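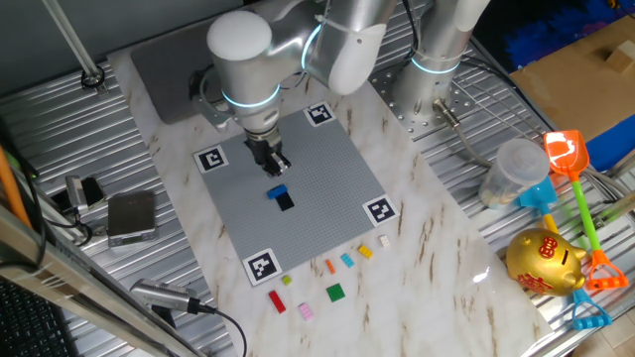 Shufen Ding

## 4. Setting Up the Building Table

This section covers the flat work surface, the gray baseplate, and the loose bricks used for the Windirano pattern cards. Read it through once before you put anything on the table. Sorting and storage are in Section 5.

### 4.1 Laying the board and plate

1. Wipe the tabletop and let it dry. Grit under the board will make it rock.
2. Lay the marble-patterned board flat with the pattern up. Press on each corner in turn. If one lifts, slide the board a little and try again.
3. Set the gray baseplate on the board, studs up. It may sit square to the board or at an angle. The cards work either way, as long as the plate stays put once you start.
4. Check that the black-and-white corner squares lie flat. The cards use them to tell you which corner is which.
5. Run a finger across the studs to find crumbs or bits of tape. Clear them with a dry brush.

**Caution:** Do not lift the board with the plate on it. The plate is not fastened and will slide off.

### 4.2 Setting out the bricks

1. Take out only the bricks on your card. Card 151 is a good first card - it uses a small blue brick and a black piece near the middle of the plate, and the rest of the colors come later.
2. Put the loose bricks on the board just off one edge of the plate. Leave a finger's width between them so each one can be picked up without knocking its neighbor.
3. Keep the smallest pieces, such as the tiny yellow-green one, away from the edge of the board. On a ridged or slatted bench they go straight into the gaps.
4. Turn every brick stud side up before you begin.

**Note:** Pale cream and yellow are easy to mix up under warm lamps. So are red and pink. Compare them side by side before placing either one.

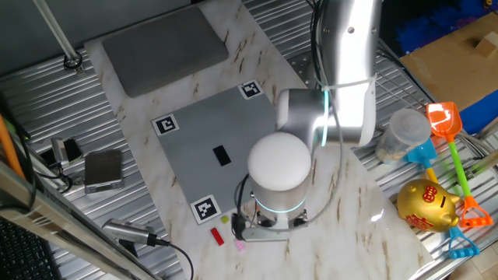
If a lamp throws a bright spot on the board, turn the lamp, not the board. Glare on the plate itself is worse, as it hides the studs and makes it hard to count rows. A sheet of tracing paper clipped over the shade is enough in most rooms.

### 4.3 Placing the first brick

1. Find the starting stud on the card. Count in from the corner the card names.
2. Hold the brick level over the studs and lower it until it touches.
3. Press straight down with even pressure. A brick that goes on tilted will hold on one side only.
4. To move a brick, lift it straight up. Do not pry with a knife or a screwdriver. The Fajardo wedge (part 1283) is made for this.

**Note:** Cups, boxes, and other toys can stay on the bench beside the board. Keep them off the board itself.
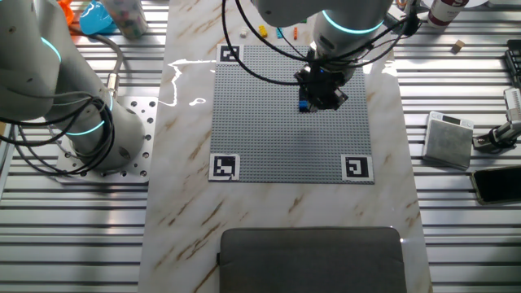 Alfredo Bautista writes that he starts with the blue brick every time, whatever the card says, and counts all the others from it. This works on cards up to 100. Later cards place some colors before blue, and the count will be off by a row.

### 4.4 If something does not fit

- **Brick will not press down:** look for dirt between the studs, then check that the brick lines up with the rows.
- **Plate slides when you press:** wipe the underside and the board. The Torkora non-slip sheet (part 941) can go between them.
- **Flat piece is stuck to the plate:** work the wedge in at a short end and lift slowly. Long sides chip.
- **Corner square is peeling:** press it flat. Replace it if the pattern is torn.

Replacement corner squares come in the Maneck spares envelope. Stick them on with the pattern turned the same way as the old ones.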